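Gareth Hartley
10 October 2019

1/ Right, I promised a proper thread about growing strawberries in a small back yard and the season is winding down, so let's go. This is everything I learned in Hulme this year, on a strip of concrete that gets sun until lunchtime and then sulks. Long one. Get a brew.

2/ First thing: you do not need a garden! I've got a yard, a wall and a drainpipe. Marjorie Wragg two doors down grows hers up the side of her steps and she's been getting fruit off them for 16 years. She started me off with five runners in yoghurt pots and I have been insufferable ever since.

3/ Varieties. There are two main sorts you'll see in the shops. Summer fruiting, which give you one big flush in June and July and then stop. And everbearers (sometimes called perpetual), which trickle along from early summer into autumn, never masses at once. I grow both now. If you only have room for one pot, go everbearer, because wandering out in September in your slippers and finding a ripe one is the best feeling going.

4/ Alpine strawberries are a third thing. Tiny, very perfumed, happy in a bit of shade. Cyril Sowerby swears by them and says the big ones taste of water. Cyril is wrong but I respect him.

5/ Pots. Deeper than you think. My first lot went in shallow troughs and were gasping by teatime every warm day. A bucket with holes drilled in the bottom does better than a fancy terracotta strawberry tower, where the top gets soaked and the bottom pockets get nothing. I know, the towers look lovely. I have one. It's got thyme in it now.

6/ Compost: peat-free multipurpose, with a couple of handfuls of grit. Keep the crown (the knobbly bit where the leaves come out) level with the surface. Bury it and it rots, leave it sticking up and it dries out. I lost three plants to burying before Marjorie came round and told me off over the wall.

7/ Feeding. Tomato feed, once the flowers open, once a week. I got carried away in May and fed everything from the moment it had leaves. Result was the most gorgeous foliage in Manchester and hardly a berry to show for it.

8/ Watering is mornings, at the base, not over the leaves. Wet leaves overnight means grey fluffy mould on the fruit. If you find a mouldy one, pick it off and bin it straight away, don't leave it for later, I promise later is too late.

9/ When to pick - and I feel strongly about this one. Strawberries don't get any sweeter once they're off the plant. They'll go redder and softer, but that's it. So wait until the shoulders are coloured right up to the leaves, no white collar. Then wait one more day if the blackbirds will let you.
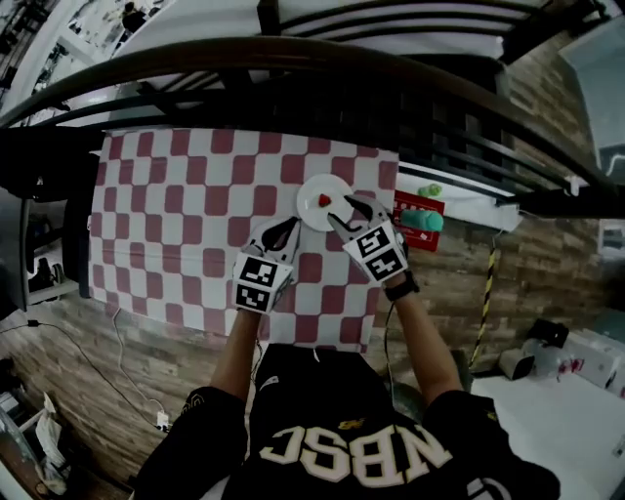
10/ Pick with a bit of stalk on, too. Pinch it with your nails and don't pull at the fruit. Pulled ones bruise and go soft in the bowl by evening. And don't wash them until you're about to eat them, they soak it up and go mushy.

11/ Eat them at room temperature!! I will not be moved on this. A strawberry out of the fridge tastes of fridge. If you have to chill them, get them out an hour before.

12/ Birds. Netting works but it has to be pulled tight and pegged down, because loose netting traps things and it's horrible. I moved to a frame made of old bamboo canes with net stretched over, and I check it every morning. Aurel Lungu on the allotments paints pebbles red and puts them out in May so the birds have a peck, break no laws and lose interest. No idea of the science. His crop is enormous.

13/ Slugs. Copper tape did nothing for me. Crushed eggshell did less. What did work was getting the pots up off the ground onto bricks and going out with a torch at ten o'clock at night like a burglar. The neighbours are used to it.

14/ Straw under the fruit is where the name comes from, people say, though Graça Aguiar says that's rubbish and the word is older than that. Either way it keeps the berries off the soil. In pots I just let them hang over the rim, where the air gets round them.

15/ Runners! The long stems with baby plants on the end. In the first summer, snip most of them off so the plant puts its energy into fruit. In the second, pin a few down into small pots of compost with a bent bit of wire, leave them attached until they've rooted, then cut the cord. Free plants. I've given away so many that people cross the road.

16/ Plants get tired after three or four years, so keep some young ones coming along behind. I write the year on the pot in paint pen. Pencil on lolly sticks lasts until the first proper rain.

17/ What I made this year: two batches of jam (one set, one we are calling "sauce"), a lot of things on toast, and a Victoria sponge for Graça's birthday where the whole middle slid out sideways when I cut it. Tasted wonderful. If your jam won't set, more lemon and a bit more boiling, and use slightly under-ripe fruit for a third of it.

18/ My favourite way to eat them is still the laziest. Halve them, a spoon of sugar, a tiny splash of balsamic, leave for 20 minutes, then eat the lot with the juice. People pull a face at the vinegar until they try it.
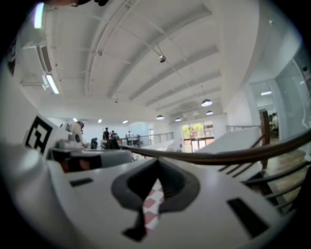 OCTOBER JOBS

19/ Cut off the old brown leaves, but leave the fresh green ones in the middle. Clear any straw and don't compost it if you've had mould. Move pots against a wall, out of the worst of the rain.

20/ Don't bring them indoors! They want a cold spell, it's what gets them flowering properly in spring. Mine sat through snow last year looking like death and came back better than before. A bit of fleece over the flowers if there's frost in April is all the fuss they need.

21/ You can still plant now if you're quick and the soil's got some warmth in it. Autumn plants fruit better in their first summer than spring ones, in my yard anyway. Bare-root bundles are the cheap way to do it. Soak the roots for an hour first and trim them if they're really long.

22/ I've got a tray of rooted runners going spare, the everbearers. If you're in Hulme and want a couple, message me and bring your own pot. Marjorie gets first pick.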